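Arkeler folding music stand: a season in the second violas

I bought the Arkeler stand in the spring, after my old one folded itself up halfway through the slow movement of something by Elgar. It had been threatening to for years. I'd got used to playing with one knee pressed against the upright, like a man holding a shed door shut, and the rest of the Rindlow Festival Orchestra had got used to watching me do it.

So, 55 pounds. For that you get a tripod base, a two-section column, a desk that comes off with one screw and a carrying bag that fits the stand once, on the day you buy it. I've put it through rehearsals since, plus one wedding and the whole of this year's festival, and I think I know it fairly well by now.

The good news first. It stays up. The column has a lever clamp where the old one had a thumbscrew, and when you close the lever it stays closed. I've loaded it with the complete festival pad, two pencils, a mute and a bag of throat sweets, and it hasn't sunk an inch. The desk is solid, with a proper lip at the bottom, deep enough to hold a thick score open at the last page, where most cheap stands give up and post it down your shins.

It's also quiet. The feet are rubber and the joints don't squeak, and you can tilt the desk during a rest without the conductor looking round for a dying gull.

Now the grumbles. The instruction leaflet has 14 steps, of which I'd say step nine is wrong. Follow it and the legs open upside down, and you've built a very small, very expensive parasol. Ignore it and carry straight on to step ten. The bag, as I say, is a work of optimism. The zip on mine went in June and the stand now travels in an old curtain.

It's heavier than the Cedis, too, the one half the orchestra seems to own. The Cedis costs less and you can carry it with one finger, but so can the wind. We did the open-air concert on the green at Rindlow with an audience of 200 and a stiff breeze off the river, and every Cedis in the first violins went over during the overture, one after another, front desk to back. The Arkeler rocked a bit and held on. My music didn't, but pegs are a separate purchase and I can't blame Arkeler for my being mean.

I did try a friend's Fahmy for comparison. Lovely thing, beautifully made, the desk as smooth as butter. Pencils roll off it. You spend the evening diving after them, and there's only so often a viola player can vanish from view before people start to hope.

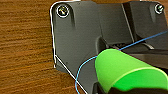
Another reader, Violaphobe, wrote in after my first notes on the Arkeler to say that the lever clamp had worn loose on theirs after two years of school concerts, and that a quarter turn on the little nut behind it had put things right. They added that the desk screw was the part to worry about, being easy to drop in a dark church and impossible to find in one, and that they now kept a spare taped inside the instrument case.

I've taken the advice about the spare. Arkeler sell the screws in packs of 50, which tells you something about either their customers or their screws.

One more thing for anyone who plays standing up: at full height the column has a slight sway. It won't fall, but it nods along, usually not in time. Seated players won't notice. I sit, and intend to go on sitting, so I've knocked nothing off for it.

Four stars out of five. The missing one is for the bag.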